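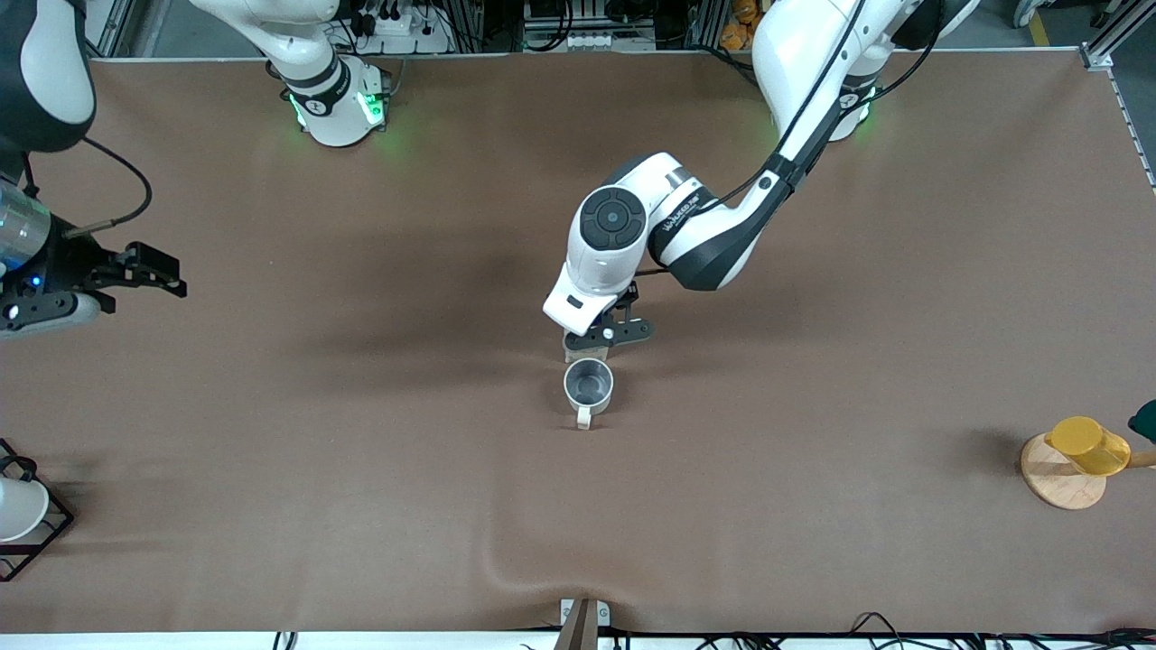

Small stainless steel mug on a brown surface, with the gripper of a white robot arm above it.

How to build a running sheet for an amateur MMA card

Last revised 23/11/2018

A running sheet is the minute-by-minute plan for a fight night. It tells the cage crew, the medical team, the announcer and the locker room runners what happens next and when it should start. This page covers a single-cage amateur card with one title bout. The worked figures come from a nine-bout Kuo Promotions plan for the Studlow Arena in Flambridge, which seats 2,600 in fight layout.

You will need

The confirmed bout list, with weight class and number of rounds for each bout
The round and rest lengths used by your sanctioning body
The venue contract, open at the page that gives the curfew
A spreadsheet, or a scheduling program such as Reltell
A clock that everyone at cageside can read

Step 1. Find the hard stop

Look up the latest time at which the final result may be announced. This is often earlier than the time the building must be empty. At Studlow the last result has to be in by 22:30. Write the hard stop at the bottom of the sheet and leave it there while you work. If the contract gives only an exit time, ask the venue in writing how long it allows for the crowd to leave.

Step 2. Work out the length of a bout slot

A slot runs from the first walkout to the moment the cage is ready for the next pair. Plan for every bout to go the distance.

Three-round bout:
Walkouts: 3 minutes
Introductions and referee instructions: 2 minutes
Three rounds of 3 minutes: 9 minutes
Two rest periods of 1 minute: 2 minutes
Scorecards and result: 3 minutes
Clear and wipe down the cage: 2 minutes
Slot total: 21 minutes

A five-round title bout uses the same layout with 15 minutes of rounds and 4 minutes of rest, for a slot total of 29 minutes.

Do not shorten the scorecard time. The judges' cards have to be collected after the last round, added, checked and carried to the announcer. Two minutes is possible with a practiced crew, but one disputed addition will use up the saving.

Step 3. Add the fixed items

List everything that is not a bout. In the Studlow plan these are a 4-minute opening announcement, a 20-minute intermission after bout four, and a 15-minute break before the title bout. The second break covers the belt presentation setup and a change of gloves if the title bout uses a different model.

Step 4. Total the sheet

Eight three-round bouts: 168 minutes
One title bout: 29 minutes
Opening: 4 minutes
Breaks: 35 minutes
Full-distance total: 236 minutes

With a first announcement at 18:30, the last slot ends at 22:26. That leaves a margin of four minutes. It is thin, but it assumes no stoppages in nine bouts, and the final cage wipe falls after the last result. If your own total runs past the hard stop, move the start earlier or drop a bout. Cutting the intermission is the usual temptation and tends to fail, as the audience will still be in the concession line when bout five walks out.

Step 5. Set the bout order

Place the title bout last. Place the second strongest match directly before the intermission. Then check the following:

No coach has fighters in two bouts in a row. Leave at least one bout between them, two if the locker rooms are far from the cage.
Fighters sharing a locker room are not matched against each other.
Heavyweight bouts are spread out. They end early more often, and two together can leave a gap in the program.
The bout most likely to fall through at weigh-in sits early on the card, where removing it does the least damage.

Step 6. Write the call times

Each fighter needs three times on the sheet: hand wraps, gloves and staging. Count back from the planned walkout.

Hand wraps complete and signed: 60 minutes before
Gloves on and taped: 25 minutes before
At the staging point with corner: 10 minutes before

Doors at Studlow open 40 minutes before the first announcement, at 17:50. Bout one walks out at 18:34, so its wraps must be signed by 17:34, before the public is in the building. The inspector has to be on site well ahead of that. Put the inspector's arrival on the sheet as its own line.

Step 7. Plan for early finishes

A first-round stoppage can put the card more than ten minutes ahead. Decide in advance how the time will be used. The simplest rule is to run early until the intermission, then restart at the planned time. After the intermission, let the card run ahead and keep the time in hand for the title bout.

Staging should always hold two bouts: the next pair and the pair after it. When a bout ends early, the runner calls the third pair forward at once.

Step 8. Print and hand out

Use one page, large type, with columns for bout number, corner color, planned walkout, actual walkout and result. The floor section at Studlow has 200 seats between the locker room tunnel and the cage, so runners cannot easily cross to the timekeeper's table and need their own copy. Mark each version with a letter. After weigh-in, collect the old sheets before giving out new ones.

Fill in the actual walkout times during the show and keep the sheet for the next slot estimate.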